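August
By Ilze Šimkus

PRESLOW: A local firm says it can find buried water lines with a pair of metal rods and a steady walk, and it is charging building owners for the service.

Dirkeo, which opened in Preslow this spring, gave a demonstration at the former Jiston store on Mill Street, where the new owners want to know what runs under the floor before they cut into it. The method is dowsing. The walker takes a thin, straight rod in each hand, holds both out in front and goes slowly across the floor, looking down. When the rods swing together, the company says, there is water below. The spot gets a yellow sticky note. 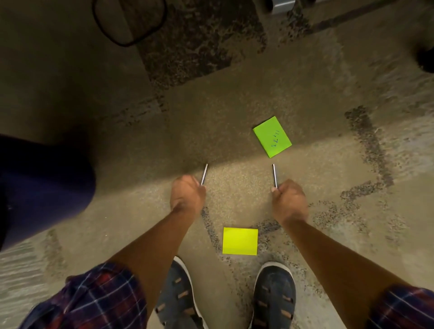

The company claims its walkers are right "nearly every time." Asked for records, it offered a list of 19 jobs with no addresses and no word on how many had been dug up and checked. A spokesman said customers were happy and that complaints had been few. He would not say how many.

There are plain reasons for doubt. A thin rod held loosely moves with the smallest tilt of the wrist, and the person holding it may not feel the tilt. Controlled tests of dowsing have generally found results no better than guessing. It also helps to know buildings. Anyone who has spotted the restrooms and the floor drain can make a fair guess at the path between them.

The session lasted almost two hours and left four notes on the floor. Three of them lay in a line between the old staff restroom and the street, where most plumbers would have started anyway. The fourth was near the front window. The spokesman called that one "a strong reading" but could not say what it was a reading of.

Dirkeo turned down a suggestion that its walker repeat the route blindfolded, saying that would be unsafe indoors.

The owners have also asked Sibiya, a plumbing contractor, to run a camera through the drains and trace the supply line with an electronic locator. No floor will be cut until that work is done.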